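How to plan a budget for a robot hand

Start with the jobs, before you ask anyone for a price. Write down the items the hand has to hold and what it must do with each one. At Brernitz our first list had 9 tasks and we cut it to 6. Taking the lid off a pot stayed in, as most of our work is with lidded containers.

Next, run the tasks in simulation. It costs staff time and a licence, and it shows which grips you need to pay for. Keep the first setup plain, with one table and one item.

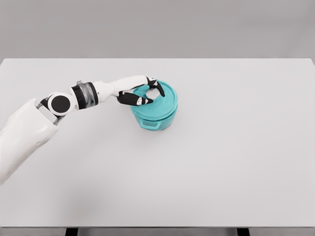

Simulated lid task: the hand at the lid of the teal container.

Set aside 70 hours for this stage. Isla Whitelaw built our models and used all of them, mostly on the shape of the lid and its ring. If a simple two-jaw gripper can do everything on your list, price that first.

Then look at where parts will be put down. A lid needs its own space next to the pot, and the arm has to reach both. Measure your real bench and use the same size in the model. 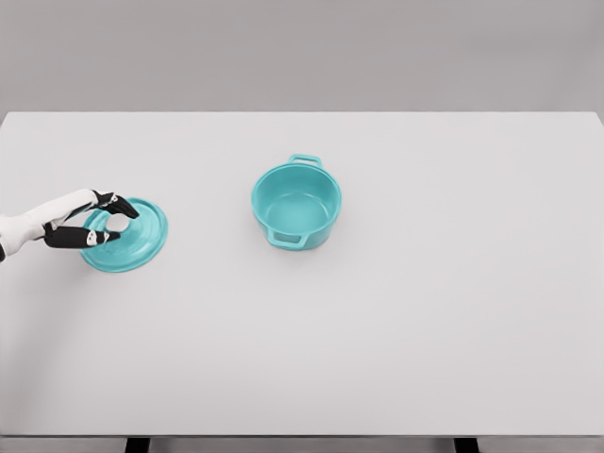 Pot and lid apart on the simulated table, with the hand over the lid.

Now ask for quotes. We asked Govari and Mimalau, and sent both the same task list. Get separate lines for:

Arm and hand
Controller and software
Mounting and guarding
Spare fingers and joint covers
Training
Delivery

Ask how long spares take to arrive. Declan Hapeta allows 110 hours for fitting and testing in our plans, charged to the project and kept apart from the purchase price.

Send the finished sheet to whoever signs off spending by the end of May if you want delivery before winter.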